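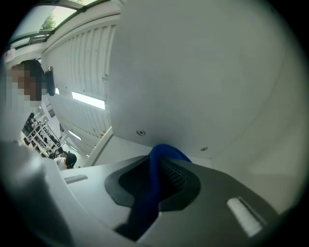
浅色平板与竖棱板。平板下缘可见两颗小螺钉，左侧一颗为十字头。

## 关于普拉孔（Plakon）

普拉孔从事室内墙面与吊顶板材的加工、安装和检修，主要产品为平面板和竖棱板两个系列。公司由阿比利奥·阿兰达（Abilio Aranda）创办，加工车间与样板间设在拉特盖特（Rutgate），同处一个院落。

### 产品范围

- **Sorlow 平面板**：哑光面，标准长度 1208 mm，用于墙面、设备间隔断及检修口盖板。
- **Pfeiffer 竖棱板**：棱向与板长平行，标准长度 1155 mm，可与平面板拼接。转角处另配收边条。
- **配件**：十字头螺钉、钉帽、垫片、收边条。钉帽有白、灰、米三色，订货时须注明。

非标尺寸按图加工，图纸以毫米标注，成品长度公差为 ±2 mm。开孔位置由客户确认后下料，下料后不接受改孔。

### 安装与检修

平面板一般采用明钉固定，便于日后单块拆卸。竖棱板从棱间凹处落钉，不得在棱顶打孔。两种板材相接时，先装平面板，再装竖棱板，接缝处不打胶，留缝宽度以施工图为准。

检修时逐块核对板面、接缝和螺钉。螺钉缺失或滑丝的，按原规格更换；板面划伤长度超过手册限值的，整块更换，不做补漆。拆下的板材在背面写明房间号和序号，平放，棱面朝上。

安装组由内莱·科尔哈塞（Nele Kohlhase）负责，现场测量、排板图和检修记录均由该组出具。检修记录保存于项目档案，客户可凭合同编号调取副本。

### 样板间

样板间面积 264 平方米，墙面与吊顶均使用在售板材，各区域贴有型号标签。参观须提前预约。自带图纸的客户可当场核对板长和钉位，样块可借出，归还时请保留背面编号。

板材手册于 2021年8月26日修订，旧版中的钉距表停止使用。四月以前签订的合同仍按签约时所附图纸执行。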